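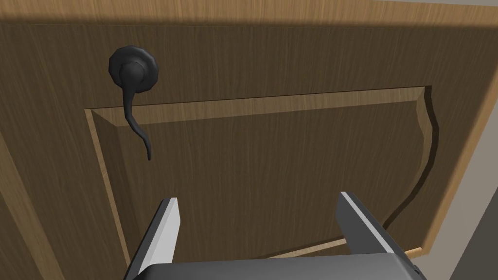
Hurbridge Landmarks Trail: progress report to the Pennington Fund

Period covered: spring to the end of June
Submitted: July 2024
Prepared by the trail project officer, Hurbridge Visitor Partnership

Where we are

The trail is open, in the sense that a visitor can get off the train, pick up a map and walk it. Whether it is finished is another matter, and I would rather set out my doubts now than have them come up at the final visit. The grant agreement lists 20 stops on two routes, a town loop and a river loop. The town loop is complete. The river loop has its waymarkers, but the information panels at the weir and the old wharf are still with the printer after a second round of corrections.

The project plan you approved describes the trail as "transformative for the visitor economy". I did not write that sentence and I would not write it today. What we have is a decent walk past some interesting buildings, a lock, a very good view from the church mound and a stretch of ring road that no amount of signage will improve. People who do it seem to enjoy it. I can't yet show that it brings anyone to Hurbridge who wasn't coming anyway.

The town loop

The market hall, the corn exchange, the almshouses and the clock tower now have panels. The text was kept to 100 words on each, which caused more argument than any other part of the job. Local groups felt the corn exchange in particular had been short-changed. I have some sympathy, but I have also watched people read panels, and most give up well before the end of a paragraph. The longer histories have gone into the booklet, where those who want them will find them.

One claim has been removed. The draft panel for the clock tower said it was the tallest in the county. The source was an old town guide, which gave no source of its own, and the county records office could find nothing to support it. The panel now says the tower can be seen from most of the approach roads. The tourist office still has the old wording on its website and has been asked twice to change it.

The almshouse gate is a continuing worry. The trustees agreed to let walkers into the front court during daylight, and the map was printed on that basis. Since then the gate has been found shut on several mornings. The trustees say this is a mistake in the locking-up routine. It may be. If it goes on through the summer we should move the stop to the pavement outside and reprint the map, and I would like the cost of that treated as a proper call on the contingency.

The river loop

Progress has been slower here. The path below the weir floods, as everybody in the town could have told the consultants, and the first choice of site for the wharf panel was under water in early spring. The new position is higher up the bank, beside the steps. It has a poorer view of the wharf itself. I think that is a fair price for a panel that can be read all year.

Natural landmarks were meant to carry half the weight of this project. The original bid made a good deal of the osier beds, the oxbow and the great willow. The oxbow is lovely, but it cannot be seen from the public path between late spring and autumn, once the growth is up. The bid photographs were evidently taken in winter. We asked the landowner about a short spur path to a viewing point and have had a friendly answer with no date in it. For now the map marks the oxbow with a note that it is best seen from the footbridge in the colder months.

The great willow has lost a large limb. The tree officer's advice is to keep people back from it, so the bench planned for that spot has been put by the footbridge. It is a better place for a bench in any case, with some shelter from the wind.

The phone app

Setis delivered the app two weeks after the agreed date. It works. The maps load, the audio plays and the text matches the panels. I have walked both loops with it and had no trouble, apart from the underpass, where there is no signal and the walking directions simply stop.

My reservations are about whether it was worth the money. Of the visitors who filled in our paper survey, very few had used it, and several said they would always choose a paper map on holiday. Setis points to its download figures as proof of success. Downloads tell us that someone pressed a button. They don't tell us that anyone stood in front of the corn exchange with headphones on, and when I asked for the number of people who had played a full audio track I was told that this was not part of the reporting package.

I am not recommending that we drop the app. It is paid for until the end of the grant and does no harm. I do recommend that we don't commission the second phase, the one with the reconstructed views of the wharf in its working days, until Setis can show us real use of the first.

Visitor numbers

Please read this section carefully, because the figures going round the town are better than the evidence for them.

The Torus sensor on the market hall steps was meant to give us a daily total of trail walkers. It records everybody who passes. That includes people going to the bank, the school run, and on market days the traders going to and fro with their stock. The June total looks splendid and means very little. The supplier suggested applying a correction factor, but couldn't tell me where the factor came from, so I have left the total out of this report altogether.

What we do have is 61 completed survey forms, handed in at the tourist office and the café by the lock. That is a small number, and people who bother to fill in a form are seldom the ones who were bored and went home. With those warnings, the answers run as follows:

Most people walked the town loop only.
The view from the church mound was the favourite stop by a wide margin.
The ring road crossing was the most common complaint, followed by the lack of toilets on the river loop.
A good many had come to Hurbridge to see family and found the trail once they were here.

The last of these matters most for the aims of your programme. It suggests that the trail gives visitors a longer and pleasanter afternoon. It does not suggest that it draws new ones. The café says trade is up. So it should be, after a cold spring.

Schools and groups

The schools pack is written and has been tried out by one primary class. The teacher liked the clock tower activity and thought the almshouse sheet was too hard for the age group. It has been rewritten in plainer words. Take-up for the autumn term is unknown, and I would be wary of the target in the bid, which assumes that every school in the district will come. Coach hire is dear and there is nowhere sensible for a coach to stop near the lock.

Guided walks have gone better than I expected. They were a minor line in the budget, they cost little, and they fill up. The guides also pick up things the survey misses, such as the fact that the arrow outside the library sends people into a car park. That arrow has now been turned.

Money

Spending is within the approved total. Panels have cost more than planned owing to the reprints. Printing of the booklet cost less, as we dropped the glossy cover. The contingency is untouched, but I expect to draw on it for the almshouse stop and for a non-slip surface on the wharf steps, which the insurers have asked for.

I would ask the Fund to agree to one change. The marketing line still holds money for roadside banners on the bypass. I can find no sign that banners of this kind have ever made a driver turn off. The same money would pay for guided walks through to the end of next season, and for someone to stand at the market hall on a few fair-weather days and ask people what they are doing there. That would give us better numbers than the sensor.

Risks

The main risk is upkeep. The district council has said it will look after the panels when the grant ends. It has said so in meetings and has not yet said so in writing. Other trails in the area were launched in the same hopeful way, and their boards are now green with algae. I have asked for a signed agreement before the last instalment is claimed, and would be glad if the Fund asked for it too.

The second risk is the oxbow spur. If the landowner's permission doesn't arrive this year, the bid's promise on natural landmarks will have been met only in part, and the final report will have to say so.

Next steps

Install the weir and wharf panels once the corrected proofs have been passed.
Settle the almshouse question with the trustees in writing.
Get a straight answer from Setis on audio use.
Resurface the wharf steps before the autumn.
Run the survey again with staff asking the questions, if the change to the marketing line is approved.

The survey forms and the budget sheet are available on request. The Torus data can be sent as well, for anyone who would like to see how busy the market hall steps are at the end of the school day.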